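Hirby and the Harbor Bell
Vodano Books, paperback
Ages 7 to 9
Reviewed 11/23/20

Hirby is a goat who delivers the mail in Stiltum, a small harbor town where every other animal seems to own a boat. In this first book of a planned series, the bell at the end of the pier stops ringing in the fog and the fishing fleet can't find its way in. Hirby has a bag of letters to deliver and does not want to get involved, but one of the letters is addressed to the bell.

That is a good hook for a beginning chapter book, and the story mostly lives up to it. The text runs to just over 3,000 words, split into short chapters that each end at a sensible place to stop for the night. Sentences are simple without being choppy. Harder words such as "mooring" and "ledger" are explained by what the characters do with them, and there is no glossary to flip to.

The best part is the middle, when Hirby goes door to door asking who heard the bell last. The otter lies, the heron can't remember, and the two hens who run the bakery disagree with each other about everything. My daughter worked out who was lying a page before Hirby did and was very pleased about it. Young readers who like a mystery but don't want anything frightening will be comfortable here.

The ending is weaker. The explanation for the silent bell depends on a storm that is mentioned only once, early on, and then the last chapter hurries through the rescue of the fleet in two pages. I would have traded the pie-eating contest for a little more time on the water.
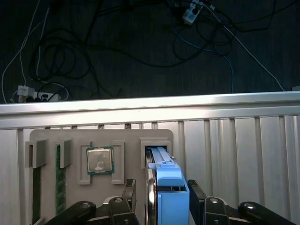 Hard drive in a blue caddy, held in a gray 3D-printed fixture board.

The black-and-white drawings appear on nearly every spread and do a lot of work. There is a map of Stiltum at the front, and it is accurate – you can follow the whole mail route on it with a finger. Print is large and well spaced. The binding on our copy is a bit tight, so it won't lie flat on a table.

A second book, Hirby at Mogensen Mill, is announced for August. The sample chapter printed at the back is 875 words long and starts with a flood, so perhaps the pacing will be better next time.

Recommended for libraries and for children moving on from easy readers. It also reads aloud well to a younger brother or sister, though the hens' argument is more fun with two voices.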